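4.2 Municipal position and the adoption of the kerb charging rules

The draft rules on kerbside charging in Busmont passed through two readings. The first reading dealt only with the siting of posts on residential streets, and the text sent to the second reading kept the siting criteria unchanged while adding a minimum opening period and a duty to accept card payment. Of the 46 written submissions received before the second reading, 20 objected to the card payment duty, mostly on grounds of cost to small operators. The remainder were concerned with parking.

We coded each submission by sender type and by the article to which it referred. Where a submission referred to more than one article, the first named was used. This choice favours the early articles, and Article 3 (distance between posts) is probably over-represented as a result. Submissions sent by operators, Skilia and Multari among them, were longer than those from residents and more often proposed alternative wording.

The final text sets a target of 1,852 public charging points for the whole district. It does not say how the points are to be divided between the inner and outer zones - an omission that both zone councils raised and that the second reading left open. Delivery vehicles are treated separately, in an annex which allows reserved bays between 06.00 and 10.00. No equivalent provision was made for coaches.

Enforcement was left to the existing parking service. In interviews, officers of that service described the card payment duty as easy to check and the opening period as hard to check, as few posts reported their status at the time of the study. The interviews were held in November, before the annex had been published, and so do not cover the reserved bays.

Figure 2. Gripper with red finger and blue tip.

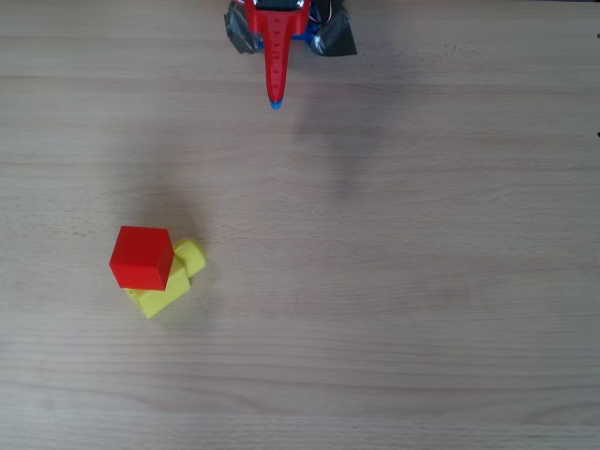

Judit Veres objected to this reading of the annex, saying that coaches had been left out on purpose, as the district expected them to charge at their own depots, and that the zone councils had been told so at the first reading.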